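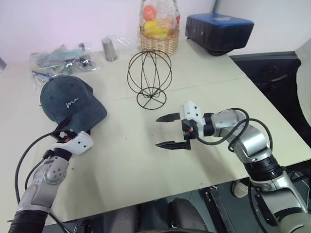
Poste de démonstration bimanuel, exercice de la casquette et du porte-chapeau en fil métallique.

Visite chez Zillatska : la cellule à deux bras Toltau

La visite portait sur un seul produit, la cellule Toltau, que Zillatska propose en kit ou en location avec mise en service. Nous cherchions un équipement pour la préparation de commandes en petite série : accessoires textiles, coffrets, articles de vitrine. Le dossier commercial, reçu en mars, ne répondait pas à deux de nos questions, la tenue des objets souples et le temps de changement de référence. D'où le déplacement.

Le site se trouve au fond d'une zone artisanale, dans un bâtiment partagé avec Valdebenito, le sous-traitant qui fait le câblage et l'usinage des pièces d'interface. Accueil à 9 h 30, badge, puis passage direct à l'atelier. Le parking visiteurs est de l'autre côté de la rue et mal indiqué.

Le kit

La fourniture de base comprend 2 bras, leurs préhenseurs parallèles, le contrôleur, un poste de téléopération et le logiciel d'enregistrement. La table n'est pas incluse. Celle de l'atelier est un plateau blanc mat en deux panneaux, avec un joint à peine visible, et Zillatska recommande une surface de ce type sans l'imposer. Les câbles du bras droit passent en boucles par-dessus les segments avant de redescendre vers le poignet. Cette disposition laisse du mou aux articulations, mais elle prend de la place au-dessus du plan de travail, et il faudra en tenir compte sous nos étagères. Une goulotte souple existe en option.

Les doigts des préhenseurs sont interchangeables. Le modèle noir strié, monté à droite, est celui que le fournisseur conseille pour le textile épais et le carton. Des doigts lisses et des doigts à ventouse figurent au catalogue ; nous n'avons pas vu les seconds.

La démonstration

L'exercice consiste à prendre une casquette posée sur sa calotte, à la retourner et à la coiffer sur un porte-chapeau en fil noir, une sphère ajourée sur tige et socle rond. Le bras gauche travaille par la visière, le droit doit assister près du support. Sur la même table se trouvaient un panier en osier garni de fruits artificiels sous cellophane, un récipient cylindrique en métal brossé et un sachet transparent d'articles emballés, ce qui se rapproche assez de l'encombrement d'un poste de préparation réel.

L'opération a été faite d'abord en téléopération, puis en autonomie après apprentissage. Pour cette tâche, le modèle présenté a été entraîné sur 239 enregistrements. En autonomie, le geste est plus lent et marque des arrêts avant chaque fermeture de pince. La prise par la visière tient bien. Le point délicat est la dépose : si la casquette arrive de biais, elle reste accrochée d'un côté du support, et le système ne détecte pas toujours le défaut. L'ingénieur présent l'a reconnu sans difficulté et nous a renvoyés au module de contrôle développé avec Dastside — livrable séparément, non installé ce jour-là.

Changement de référence

Passer à un nouvel objet demande une séance d'enregistrement, un entraînement et une validation. Zillatska annonce 23 heures pour l'ensemble, calcul compris, pour un objet de géométrie voisine. Nous n'avons pas pu le vérifier sur place. Pour un objet nouveau, aucun délai n'est garanti au contrat.

Conditions

La location comprend l'assistance à distance et une visite d'entretien. Les doigts sont considérés comme des consommables, avec un remplacement préconisé toutes les 2000 heures. Le transport est facturé à part. La formation des opérateurs se fait dans l'atelier du fournisseur, ou chez le client moyennant supplément.

Points restés ouverts

Comportement sur les emballages transparents : la cellophane n'a pas été manipulée pendant notre passage. Niveau sonore : l'atelier était trop bruyant pour en juger. Compatibilité du contrôleur avec notre réseau : documentation promise. Protection des opérateurs : l'analyse de risques reste à la charge du client, ce que le dossier commercial n'indiquait pas clairement.

Nous avons demandé un essai sur trois de nos références, dont un bonnet en maille et un coffret à couvercle. Les échantillons partent la semaine prochaine.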